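Subject: Re: Finger closure on thin rims (was: pad wear)
Date: July 20, 2023
List: Fluten builders

On the list, the Hernomden workshop account wrote:

> We have the same printed finger mounts as you and lose flat
> crockery on the way up. Mugs and jugs are fine. The rim goes in,
> the fingers close, and then the plate turns about the grip line
> and the far side drops. Is this pad material, closing force or
> operator? We have already gone up to 14 N and would prefer not
> to go higher with the small servo.
>
> Also, did anyone get an answer from Krajčí about the longer
> screws?

Mostly it is where you take hold, in my experience. Force comes second. I had the same droop in February and spent far too long on pads before I looked at the approach.

A dinner plate held at one point on the rim has its whole weight on one side of the grip. The pads have to resist that turning load through a contact patch a few millimetres deep. Going from 11 N to 14 N here made very little difference to the droop and made the servo noticeably warm. Going deeper over the rim made a large difference. Ribbed pads help if the ribs run across the direction of slip. If yours were glued on the other way round, try turning one pair before you order anything.

My test setup is the kitchen table with the oilcloth left on. I take the near rim from the front with the hand-held unit and record the finger position at closure.

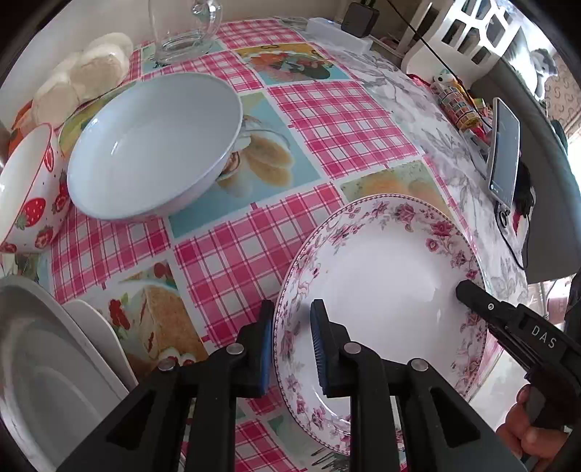
1. Zero the fingers with the pads fitted. If you zero on bare mounts and then add pads, the closing position is wrong by two pad thicknesses and the firmware stops early. I did this for a week.

2. Approach low. Bring the fingers in nearly level with the table and let the lower one find the underside of the rim. A broad rim gives you more to work with than a coupe shape.

3. Close, wait for the current to settle, then lift by 2 mm and stop. If the far side has not left the table, put it down and go in deeper. Do not squeeze harder at this point.

4. Log the current at the hold. The Jenell logger script will do it, but set the sample interval by hand as the default is too slow to catch a slip.

Glazed rims should be wiped first. Washing-up liquid residue ruins the numbers.

On the screws: no reply from Krajčí so far. I drilled the mounts out and used what I had in the drawer. I can post the modified mount file if there is interest, though the hole spacing only suits the second version of the body.

Has anyone measured pad hardness after a few months of use? Mine feel stiffer but I have no gauge.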